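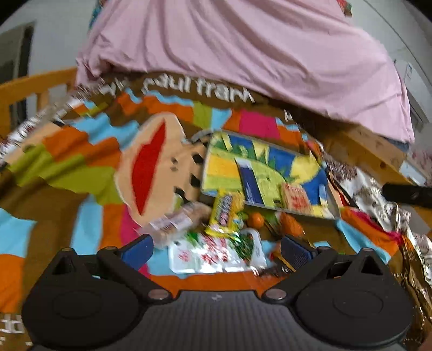 Chore of the evening: clear the bed. Contestants include two tangerines, a bag of round things that could be bread or crackers, and one very patient monkey.

Every February I ask whether a machine can do my housework yet. Every February I end up doing my housework. A thread.

My rule is that it has to be a chore I already hate. No folding one towel on a gray table. Everybody's robot can fold one towel on a gray table. I own more than one towel and no gray table.

So, snacks on a blanket. Consider the job. The tangerines go back to the kitchen. The flat box goes on a shelf. The candy wrapper goes in the trash, assuming it's empty, and a person finds that out by poking it. Poking it is the whole trick and I have yet to see it on a spec sheet.

Then there's the plastic bag. Clear plastic is murder. You can see through it, it's shiny, it changes shape when you touch it, and if you squeeze hard enough to be sure of it you've made crumbs. Now you have a second chore.

I would also like to enter the silver foil into evidence. Crumpled, reflective, no obvious place to grab it. Is it trash? Decoration? I'm a grown adult and I'd have to ask somebody.

And under all of it, a soft surface. Push down on a tangerine on a counter and the counter pushes back. Push down on a tangerine on a mattress and you both go for a ride.

For comparison, the Stellow demo everyone sent me: kitchen, hard floor, 62 seconds of video, one mug into one dishwasher. Lovely mug. I watched it twice. The dishwasher was already open, and I have questions about who opened it.

Somero's pitch is the tidy-up arm on wheels. Their own page says "clear walkways recommended." If I had clear walkways I wouldn't be on your page.

To be fair, shop floors are a different story. I used to pack orders at the Salcedo warehouse and the arm there moved 700 boxes a shift without a complaint. Same box, same spot, same height. Turn one box sideways and it stopped and blinked until a human came over. The human was me.

My bed has never once presented the same box in the same spot.

Somebody will reply that I said all this about vacuums. I did, and I own one now. It does the hallway well and it eats charging cables. I'd call that a draw.

Also I've been hearing "five years away" since 1997, when I was promised a robot butler by a magazine at the dentist's.

Where I come down: picking up a tangerine, yes, I believe it. Picking up everything, off a blanket, and knowing where it lives – not this February.

Ornitz supposedly has a bedroom demo coming next month. If there's one crumb in it I'll post an apology.

Going to go deal with my own blanket now. By hand, like an animal.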